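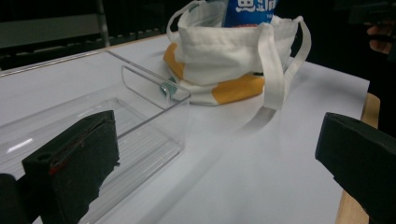 Bench 2, white top. Clear acrylic box, open side up, canvas tote behind it.

September 2018
Notebook: storage and transport of small parts, acrylic box trial

Carried over from the July entry. The question is still whether the clear boxes can replace the lidded tubs for parts that go back and forth to Rirbridge, and whether a box can travel in a canvas tote without the walls crazing or the corners going.

Box: Plulum, clear acrylic, thin wall, no lid. Inside length 43 cm on the drawing. I have not checked it against the rule yet. Solvent-cemented joints as far as I can tell from the bead along the base. No filler.

Tote: white canvas, two handles, orange-yellow print on the lower part. No gusset, no stiffening. It will not stand up unsupported and slumps as soon as it is put down, so loading is a two-handed job unless the bag is hung first. Mass of tote with nothing in it not recorded. Do this.

Load test, Tuesday. 500 g of mixed fasteners in a zip bag, laid flat on the floor of the box. Box lowered into tote, tote lifted by both handles, held for 10 minutes, set down. No cracks seen at the joints under the lamp. Handles bear on the top edge of the long wall when the bag hangs, and the wall bows inward a little. Recovered on unloading.

Repeated with one handle only. The box tips toward the slack side and the fasteners migrate to the low corner. Stopped there. Do not carry by one handle.

Cleaning. Two boxes wiped with the Flevon plastics cleaner at the dilution on the bottle, one with plain water and a drop of dish detergent. Difference slight. The Flevon boxes attract less lint on the following day. Paper towel leaves fine scratches that show up under the overhead light, so microfibre only from now on. No alcohol on the acrylic, including the wipes in the first aid drawer. Laurinda lost a corner joint that way in July.

Visibility. The point of going clear was to see what is in the box without handling it. On the white bench top this works for anything with some colour. Clear and white nylon parts disappear, especially when the light throws glare across the base. Laurinda Morais suggests a grey card under the box when sorting nylon. Tried a sheet of mid-grey mounting board and it is a large improvement. Cut one to size for each bench.

Bench. The wood edge on the long side of the table has no lip, so a box pushed over it will go. Keep boxes a hand's width in. I would still like a low strip fitted, but it would get in the way of the clamps.

Labels. Paper labels on the short end wall, outside face. Job 681 is the only one labelled so far. The adhesive on the old roll leaves residue that takes longer to remove than the label is worth. Cabrera have a removable type in their catalogue, price not yet confirmed.

To do
Measure inside length, width and wall thickness, three places each.
Weigh tote.
Load test again at double mass, both handles, same hold time.
Cut grey board.
Ask Cabrera for a sample of the removable labels.
Check whether a folded towel in the bottom of the tote stops the tipping. If so, find a towel that is not the one from the sink.

LM has the bench from lunch. Leave the lamp where it is.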